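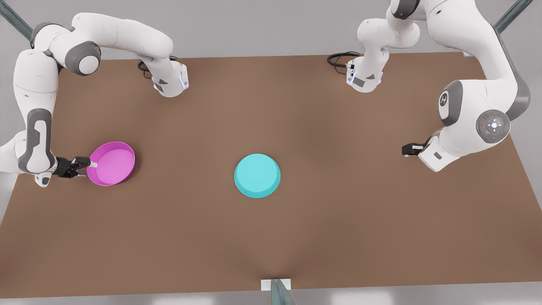
I went to the Pivow open day in June expecting a machine that could cook. The invitation said kitchen automation, and 60 of us had taken a morning off for it. We got two robot arms in a simulator, a brown table, a pink bowl and a flat blue disk.

I think Pivow was right to show us that. Murray Lapointe, who ran the session, put the current test up on the big screen and left it there while he talked. He said they had logged 1,943 attempts and would not quote a success rate until the task was settled. The man next to me wanted to know when it would load a dishwasher. Lapointe said he had no date.

Some visitors left at the coffee break. I have sat through enough polished videos to prefer the dull version. One arm gripping the rim of a bowl is a small thing, but I could judge it for myself. A buyer learns more from that than from a film with music on it.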